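Muketti Research Group, 18/09/2021

1/ The group is pleased to share a first result from Lesach, its study of how robot arms learn to take apart and rebuild desktop computers.

2/ The method is simple in outline. A person guides the arm through a task, and the arm's own movements and camera views are stored together. A model called Jukside then learns from these records.

3/ The training set holds 1308 recorded attempts. A further 367 were kept back for testing and were never shown to the model.

4/ Each attempt is recorded from 2 viewpoints — one at the wrist and one fixed beside the table. Models trained on both did better than models trained on either view alone.

5/ Work at the bench, with the computer case open:

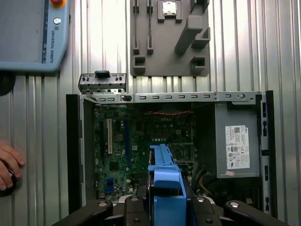
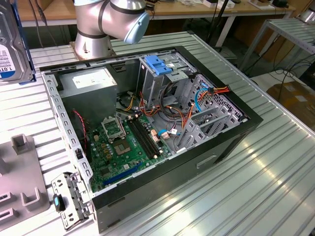 6/ The gain was largest for drive brackets and smallest for cables, which remain difficult. Three kinds of failure are set out in the report — slips, poor alignment and early release.

7/ The report will be open for comment until May. Questions may be sent to the group through the Nigatu project page.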